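Saturday, before the washing machine finishes

I have promised for a long time to write again on this page, and my sister-in-law has told me twice that a blog without posts is only an address. So I will write about the thing which took my whole week, and this is the grey cover of our sofa.

We bought the sofa when we moved to Mokberg. It was second-hand, from a family in the next street, and it came without any papers. The cover is a grey cloth which looks plain from the door, but when you sit on it you see that it has light and dark threads together. In the evening it looks a little green. My husband says it is only grey. We have stopped discussing this.

For the first year I did nothing with it except the vacuum cleaner. Then in July we had guests with two small children and a melon, and after that I began to read about cleaning of fabrics. I read too much. One person writes that you must never use water, the next one writes that you must use only water. There was a long discussion with 131 replies about vinegar, and at the end of it I still did not know if I should use vinegar.

What I did finally is quite simple. I made a weak soap water in a bowl, I took a white cloth so that no colour could go from the cloth to the sofa, and I tried first on the back side, low down, where it stands against the wall. I waited until the next morning. There was no ring, so I continued on the seat. One must press and not rub. I rubbed the first stain, I confess, and there the threads are now a little fluffy, like on an old pullover. 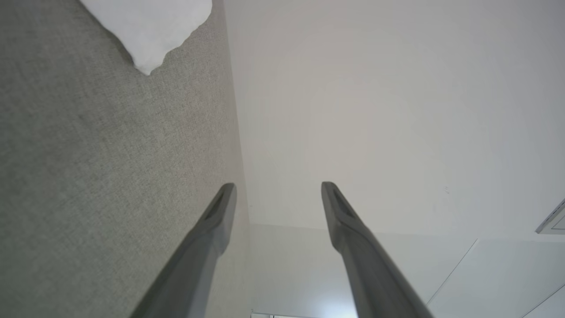
The drying was slower than I expected. I had opened both windows, but the air was humid that day and on Tuesday evening the seat was still cold under the hand. We ate at the kitchen table and then sat there also afterwards, on the hard chairs, which made us go to bed early.

For the cushions I needed a different method. The covers have a zip, but the zip is short, and getting the filling out is like taking a big animal out of a small bag. Getting it in again is worse. I found that if you fold the filling in two along its length and push it in with the fold first, it opens by itself inside and you have only to correct the corners. I was rather proud of this and showed it to everybody in the house.

One cover was really finished, with a hole near the seam. I looked for new cloth at Azevedo, the shop behind the bus station, and they had a grey one from a maker called Iltuvska which is nearly the same. In the shop it was the same. At home it is a bit more blue. I have put this cushion at the side where the lamp is not so strong, and I think I will get used to it.

I also had a small quarrel with the fabric shaver. It is a Gikari, the cheap model, and it works well for ten minutes and then it gets tired and pulls the threads. It is better to stop, empty it and go on the next day. The part that I rubbed too much is smoother now, though still not like before.

Some readers asked me last time about cloths and how strong they should be. On the label of the new fabric it says 3000, and I asked the lady in the shop what that means. She explained that it is from a rubbing test, and that for a sofa used every day one wants a much higher number. So for a cushion it is enough, but I would not cover the seat with it.

Next I want to do the two armrests, which are the darkest part because everybody puts their hands there. I will wait for a dry week. If somebody has experience with armrests that cannot be taken off, please write to me below, and please nothing more about vinegar.

The machine has stopped now, so I go and hang up the covers.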